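Table service, by degrees: Seidu Mensah on the clearing trial at Kosville

Published 2024-03-03

The terrace trial at Kosville covers one task, table clearing, and Seidu Mensah is careful to keep it that way when he talks about it. He is shift lead for the canteen and its outdoor seating, and has been the site's contact with Tevasier, the firm supplying the clearing arm, from the start.

"People ask me when it will make the coffee," he says. "It won't. It picks up bottles and mugs and puts them on a trolley. That is the whole of the specification."

The arm learns from demonstrations. Staff carry a hand-held gripper to a table, close its two fingers on an item, lift, and set it down again somewhere else. The camera on the tool records each attempt. Mensah's team has logged 2,675 attempts so far, of which 472 were rejected at review, mostly for movements made too fast.

Glass tabletops take up a large share of the work. A clear bottle on a clear surface gives the software little to go on, and reflections change with the weather. Outdoor tables also tend to be in use, with laptops and bags left on or near them, and the arm has to learn to leave those alone.

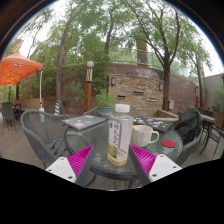

Ebenezer Amegashie takes a less patient view of it. The recording, he says, was presented to staff as a short extra duty and has become a second job done in the same hours. "You slow your hands down for the tool, and then you have to speed them up for the customers. By the end of a shift you are doing neither properly." He would like the sessions put on the rota as separate work with its own start and finish.

Mensah accepts the point. Sessions are now limited to 30 minutes, with no more than 3 per person in a week. He had asked for paid cover during those periods and got it for lunch only. The remainder is to be discussed in April.

On wrist strain he is more exact. The first gripper, made by Batell, needed a firm squeeze, and two of the team stopped using it. The replacement has a lighter trigger and a longer travel, so the fingers start further apart. Fewer items get knocked over on approach, but the operator has to come in square to the object. A bottle taken at an angle turns in the grip.

"A person corrects for that without thinking," Mensah says. "With the tool you have to think about it every time, and then do it the same way again."
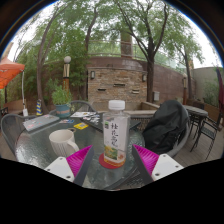
Placement is the next stage. Picking up has a clear end point, while putting down depends on what else is on the table, and staff had never agreed on how it should be done. Writing the procedure meant settling small matters that each shift had handled in its own way: which side the mug goes, whether a coaster is moved with the drink, what happens to an unfinished bottle. The rule for the last is that anything with liquid in it stays until someone has asked.

Job numbers are the question Mensah is put most often. Srour, which holds the catering contract, has agreed in writing that no post will be cut during the trial. The agreement does not go beyond it. He expects clearing hours to fall if the arm is kept, and has asked for them to be moved to the counter, where queues are longest.

"I have the request in," he says. "I don't have an answer yet."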